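Plemarwood Neighbors
December newsletter

Parking, again

OK quick one as I'm typing this before work. The Stokdale Road lot closes for resurfacing after the holidays, 2 weeks if the weather holds. More than 11 spaces gone while they do it. Please don't park on the grass by the clinic. The ambulance needs that strip, and Nomvula Khumalo has already had to go door to door once to get cars moved.

Where to park instead: the Wonora Street side, both curbs, except in front of the hydrant. Church lot is fine overnight but out by 8 am. Not the bakery. They've asked nicely twice. 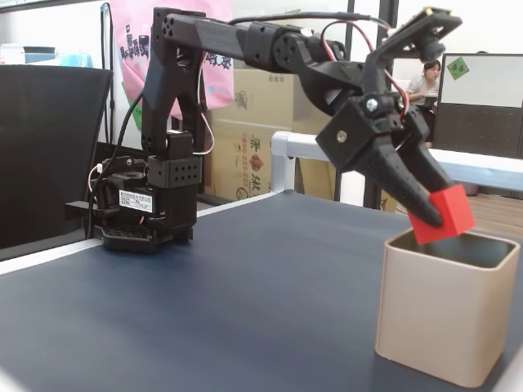
Permits. The old green ones still work till the end of the month, then it's the new hang tags. Pick yours up at the library desk, bring something with your adress on it. One tag per household, a second one costs extra, and no I don't set the price. Visitors get a paper slip, good for one night.

Snow rules same as last year. Even side first, odd side once the plow's been thru.

Also the Zulu beginners' class is moving its start time to 7 pm so people have a chance to find a spot. Same room, upstairs. Bring a pen.
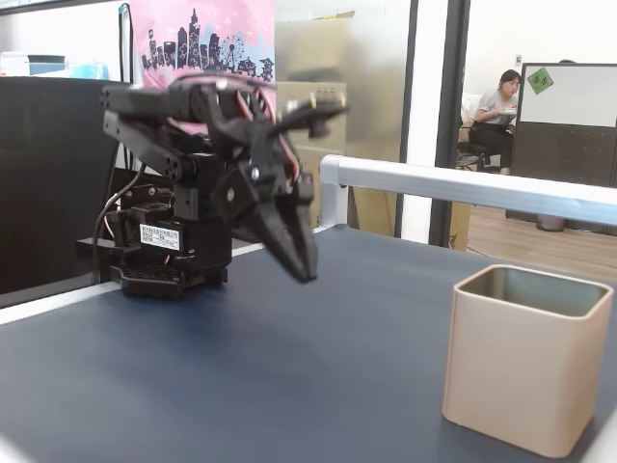 Black robotic arm on a dark blue tabletop.

Questions about tags go to the library, questions about the lot go to Nomvula. Next issue goes out when the lot reopens.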